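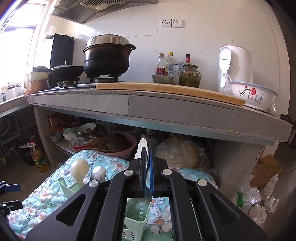 How to set up a utensil-sorting task in a home kitchen

These are the working rules we use at Pallareck when recording hand-held gripper demonstrations in kitchens that people live in. They apply to the Andura task set, which covers putting utensils into a holder and taking them out again.

Before you start

Turn off every burner and leave it off until the session is over. If a pot is still hot, wait. Keep the work on a separate low table so your arms stay clear of the stove.

Cover the table with a cloth and pull it flat where the utensils will go. A patterned cloth is fine – the Sheehan guideline asks for varied backgrounds. Leave the rest of the kitchen as the household keeps it, but move anything breakable out of elbow range.

Laying out the utensils

1. Stand the holder at the far side of the table and empty it.
2. Lay the utensils in front of it, heads away from you, handles toward you.
3. Mix materials. Metal, plastic and wood all grip differently.
4. Keep chopsticks together at one side. They can be fanned a little.
5. Leave a clear patch of cloth where the jaws can open.

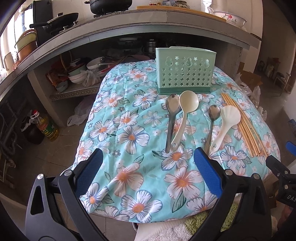 Start layout: holder at the back, handles toward the operator, jaws open.

Recording

Begin with the jaws open and still. Close on the handle, never on the bowl of a spoon, and lift straight up before moving toward the holder. If something drops, keep recording and pick it up with the gripper. Don't reach in with a bare hand.

Change the layout after 13 runs. Stop for a break after 69 minutes, sooner if your wrists ache. Check the pivot pins and finger pads at each break.

Afterward

Wash every utensil before it goes back to the household. Log dropped items under code 7 in Fundis, and send layout questions to Rosario Martinelli. Files are due by 4 p.m.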